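Sorting the snack box, finally
2021-01-19

I put this job off all through the holidays. The snacks had been living in my bedroom because the kitchen cupboard is full of Ainhoa's baking things, and over a few weeks they spread out until I couldn't use the pink top for anything else. Packets went in one box, overflow went in shopping bags, and the bags got tied shut and forgotten.

The rule I set was simple. Everything comes out, I check the dates, and whatever is still good goes back in one cardboard box. Anything that doesn't fit gets eaten first or given away. I gave myself 60 minutes and went over by 20, so call it 80.

Most of it was fine. I found two lots of the same Kimisine crackers, bought a month apart, and a 400 gram bag of rice puffs I have no memory of paying for. The Vimico biscuits were past it and went in the bin. I kept the good tin for tea.

A few things I worked out along the way. Tall packets stand up better along the side of the box than flat on the bottom, where they get crushed. Small stuff needs to go in last or you never see it again. Plastic bags with the handles knotted are a pain, so I've stopped tying them. If you must tie one, do it loosely.

Ainhoa asked why I didn't just buy a proper storage tub. There's a nice grey one at Carrasco, but the colour would annoy me and the cardboard box was free. It'll do until March.

I still had one bag to get through when it came to the last stretch, and I did that one sitting down in my fluffy cream top with the green cuffs, heater going.

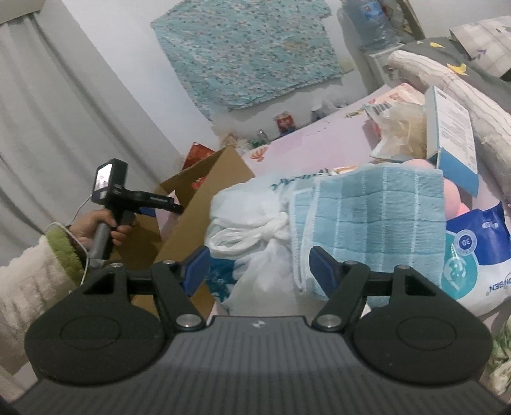 What went to the neighbours

Visitación next door took the spare crackers and a packet of noodles. She offered me lemons in return, so now I have a bowl of lemons to find a place for.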